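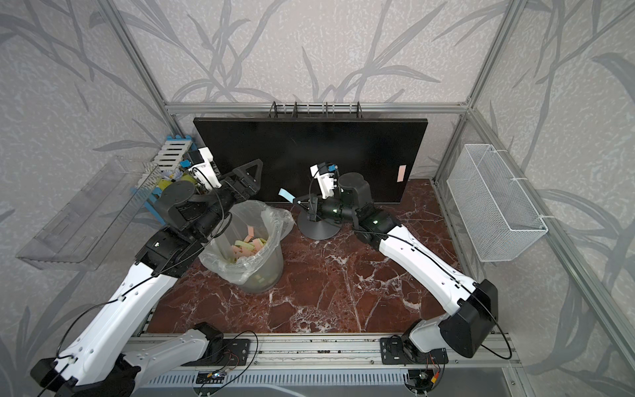
Wednesday, March. Bench notes, sticky note clear-off.

Started at 9.30 with the monitor. Dehua wants the notes dealt with before the desk goes over to Woltby, and I agree with him, they have been piling up all winter. The job is to get the old ones off the screen and the surfaces near it and into the bin. Anything with a part number on it gets copied into the book first.

Widad had already read through the stack and typed up what was worth keeping. Her list runs to 191 lines, most of them torque settings and phone extensions. Two entries she could not read and has left for Afaf.

General points on getting them off:

Peel from the glued edge, slowly and close to the surface. Pulling from the loose end makes the note curl and it then will not lie flat for copying. Old ones are worse than new. The pale blue pad (Zodora, from the cupboard) holds better on metal than on glass. The pink ones seem to come away from anything.

Don't lean on the screen. It is big and it sits against the back wall, so steady it by the bottom edge if it has to be touched at all. The round-footed stand in front of it is a separate thing and should be left where it is unless Tala says otherwise.
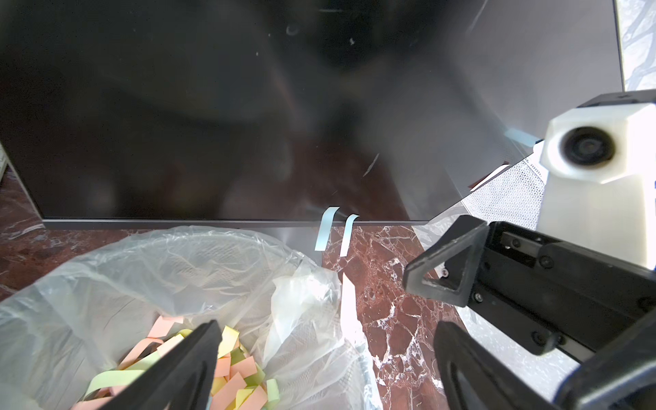
Bin: the liner wants folding well over the rim, otherwise it slides in as soon as paper goes on top. Paper only in this one. Plastic bags and wrapping go in the other bin in the corridor, please, as Noura had to pick through it last time. Narrow strips are more trouble than whole notes. They cling to the edge of the screen or drop down by the base, and the blue ones are easy to miss against bare metal. Go along the bottom edge of the monitor by hand at the end, then along the metal at the side.

The screen needs dusting too. Dry cloth first, then the Ghanem spray on the cloth and never on the glass. Power off at the wall before starting. The specks show up far more with the screen dark, so do it then.

Floor of the bench: a damp cloth is fine on the marble. Check along the white veins, where a scrap of light paper can sit all day without being seen.

To do
Afaf to look at Widad's two unread entries.
Order pads, yellow or green, no more blue. Eteck catalogue, item 583, pack of 19.
Ask Tala whether the wire rack behind the monitor stays with the desk.
Small bin liners, we are on the last roll.

Stopped for lunch at 12.40. Book is on the shelf by the door.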